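Home | Notebook | Methods | Stock | Search

Notebook, September 2023
Subject: moisture drift in stored seed lots, Trerkwood trial

Carried on from the May entry. The Mokus meter was reading high against the oven on every lot above 12 per cent, and I had put this down to the calibration card. Swapped the card. No change. The offset is in the sample cup, which has a slight burr on the inner lip and packs the grain unevenly. Filed it down and repeated the oven comparison. Agreement is now within 0.2 per cent on barley and 0.3 on field beans. Beans were always going to be worse.

Oven method as before: ground sample, 130 degrees, two hours for barley, lids off, cool in the desiccator before weighing. Gel in the desiccator had gone pink and was regenerated overnight. Anything weighed before that should be treated as suspect — this affects lots 7 and 9 only.

Germination counts on paper, 100 seeds per replicate, four replicates. Voyle barley gave a mean of 90 at day seven. Flondlow is slower and I have left it to day ten. Two replicates of Flondlow show mould at the edge of the paper. Kept in the count, marked in the sheet. If the ten-day mean comes out under 85 I will repeat with a surface wash.

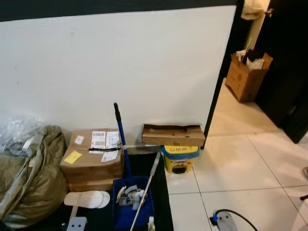
Sack and boxes by the wall, on the black mat.

Thousand-grain weights still to do. The counter misfeeds on beans unless the tray is less than a third full, so these go through in small batches. Checked it with 2,000 barley grains counted by hand first: no difference. With beans it lost three in the first run and gained one in the second. The gate gap needs opening by one notch.

Logger 2 in the store has a gap in its record. It holds 3,023 readings, then stops, then restarts with the clock reset to zero. Battery contact, probably. Cleaned both terminals. The temperature trace before the gap looks sound and can be used. The humidity trace cannot, as the sensor had been sitting at a flat value for most of a day before the stop.

Apolinar Lozano asked whether the lots should be sealed before or after equilibration. After. Sealing early fixes the gradient in the bag and the meter then depends on where the probe goes in.

To do: ten-day Flondlow count, gate gap, reweigh 7 and 9, new gel.

Recent entries
Oven blanks and balance drift
Meter comparison, first run
Germination paper: two suppliers
Logger clock settings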